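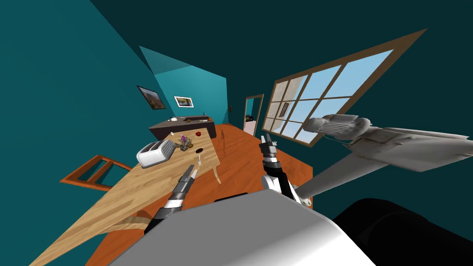 Romine wrote in after the first release to say that bus pass records tell you who applied, and very little about who gave up halfway through the form. Fair. The Linderby Reduced Fare Set has the same hole in it, and the second release doesn't fill it.

Contents

1159 rows, one per application for a reduced fare card in Linderby. Columns: month filed, age band, proof of income (yes/no), decision, days to decision.

Version 2 drops 14 duplicate rows that should never have shipped.

Source

Elto ran the application system and exported the records. Naqvi cleaned them. We have not seen the raw export, so "cleaned" is their word - we can't vouch for it.

Known problems

"Denied" and "incomplete" share one code. Any denial rate you work out from this file is suspect, including the one in the city's own flyer.

Days to decision starts when a clerk opened the application. Time spent in the mail pile is missing.

September is partial.

Use

Fine for practice and for checking table code. Please don't cite it as proof that the program works, or that it doesn't.

Last updated Friday, October 3, 2025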